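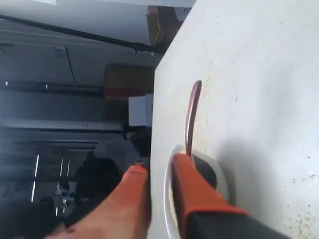 Figure 1. White bowl and reddish-brown utensil on the white table, with crumb-like speckles on the tabletop.

Who Wipes the Table? A Report on Shared Eating Surfaces
Yasmine Kamel and Mounir Mahrous
Project report, Household Studies elective

1. Background

Our project began with an argument over a sticky elbow. The elbow was Mounir's, the table was the one in the Kemley study kitchen, and the question of who had made it sticky was never settled. We decided to look at how a shared table gets dirty over a normal day of eating, and whether a small change in habits would make a difference. Our supervisor called this "modest in scope." We took it as a compliment.

The Kemley kitchen is open to everyone on the corridor. The house rule, printed and taped inside a cupboard door where you would only find it by accident, says that each person clears their own dishes and wipes the table after use. The first half of the rule is mostly obeyed.

2. Method

We observed 40 meals over 6 days in April, excluding anything that came in a wrapper and was eaten standing up. For each meal we noted what kind of dish was used, how long it stayed on the table after the person had finished, and whether the surface was wiped. Wiping with a sleeve was recorded separately.

For the second half of the week we put a cloth in the middle of the table, in a holder made from a cut-down Gonus coffee tin. Before that, the cloth lived under the sink.

We did not tell people what we were looking for. Yasmine sat in the corner with a statistics textbook, and two people stopped to ask if she was all right.

3. Results

Without the cloth on the table, the surface was wiped after 6 of 20 meals. With the cloth out, it was wiped after 13 of 20. We had hoped for more, given that the cloth was at times closer than the salt.

Bowls stayed longer than plates. People seem to regard a plate as finished and a bowl as resting. The longest stay was 50 minutes, on Sunday, by a bowl with the spoon still in it. Its owner came back, looked at it, and went away again.

Pale crumbs are the main problem on a white table. They are easy to miss when you look straight down and easy to see from a chair, with your eyes closer to the surface. Several people who told us the table was clean changed their minds after sitting. Anything dark is noticed sooner and gets picked up, which leaves the small beige and brown bits to build up.

4. Problems

The cloth itself was rinsed twice in three days, so some of our wiped tables may only have been rearranged tables. We had no way to measure this except by touch, and neither of us wanted to.

Mounir also forgot he was observing on the second evening and wiped the table himself. That meal was thrown out and replaced with the next one.

5. Recommendations

Keep the cloth on the table and a spare next to the sink. Move the printed rule to the outside of the cupboard. If the house ever buys another table, consider one that isn't white – or accept that this one tells the truth about us.

The meal log is in the appendix, including the sleeve data.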